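Looking after your films at home (and watching them in comfort)

I've got 188 films on disc at the last tally, plus a shoebox of old tapes I can't bring myself to part with, and over the years I've picked up a few habits that keep the lot in decent order. Most of them I learnt by doing the wrong thing first. My copy of a certain black and white ghost story still jumps in the séance scene, and that one is entirely down to me and a sheet of kitchen roll.

Cleaning a disc

Hold it by the edge and the hole. If it's only dusty, a puff of air will do. For fingerprints I use a soft glasses cloth, very slightly damp, and wipe in straight lines from the middle out to the rim. Never go round and round! The player can usually read past a scratch that crosses the track, but one that follows it will freeze your film every time. For jam (I have grandchildren) it's lukewarm water with one drop of washing-up liquid, a rinse under the tap, then stand it on its edge on a clean tea towel until it's properly dry.

Kitchen roll, toilet tissue and the hem of your jumper are all out. Toothpaste I've tried too, on a charity shop thriller, and it came out of it looking like a frosted window.

Cases and shelves

Stand the cases upright like books. I used to stack mine flat and the bottom ones bowed so badly that the discs popped off their pegs. Keep them out of the sun as well or the spines fade, and then you're pulling out one pale blue film after another looking for the one you want. Mine live in the alcove on the far side from the radiator.

If the little teeth in the middle have snapped, don't glue them. Swap the whole case. I buy spare ones from Jarna, our hardware shop in Inmont, and slide the old paper sleeve across. It takes a minute and you keep the artwork, though do check the spine width first as the slim ones won't take a standard sleeve.

For sorting, I gave up on genre after an evening spent arguing with myself over whether a musical about a murder is a musical. Now it's straight A to Z by title, ignoring "The", with the boxed sets on the bottom shelf where the weight does no harm. 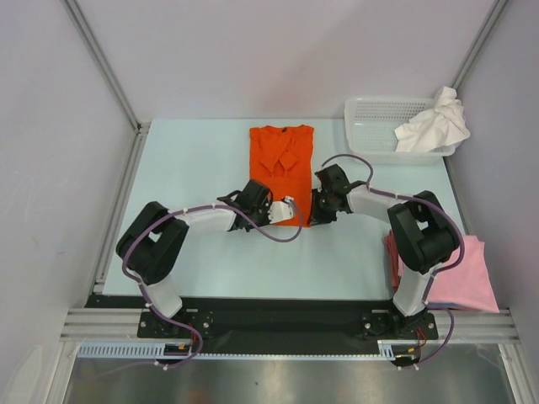 A reader in Kivham wrote to tell me that A to Z is no good at all in a house with children, and that I should try sorting by running time. Anything under 70 minutes goes on the left, the three-hour epics go far right, and when it's already half past seven you know which end to choose from. I was doubtful, but I've since done it with the family films and I must say it saves a lot of squabbling. She pencils the minutes on a small sticker inside the lid - her longest is 174, and it only comes out at Christmas.

Tapes

Wind them right back to the start before you put them away, store them on end with the full reel at the bottom, and keep them well clear of speakers. If you find white fluff or specks on the edge of the tape through the little window, that may well be mould, so don't play it! It'll get into the machine and then onto every other tape you own. Put it in a bag by itself until you decide whether it's worth paying to have it rescued.

Setting up the room

Lamp behind the telly, never opposite it. A small one with a warm bulb takes the strain off your eyes and you don't get that glare across all the dark scenes. If the voices are too quiet and the explosions too loud, look in the sound menu for something called night mode or dialogue, as most sets have one tucked away. And get your speaker off the carpet. Mine sat on the floor for ages, booming, and a paving slab with felt pads underneath sorted it.

Popcorn goes in paper bags, one each, folded over at the top. You get far less down the sofa. Salt it while it's hot, and if you like it buttery, melt the butter first and let it stand for 2 minutes so you can pour off the clear part and leave the milky bit behind. The milky bit is what makes it go soggy. I stir it into the mash the next day.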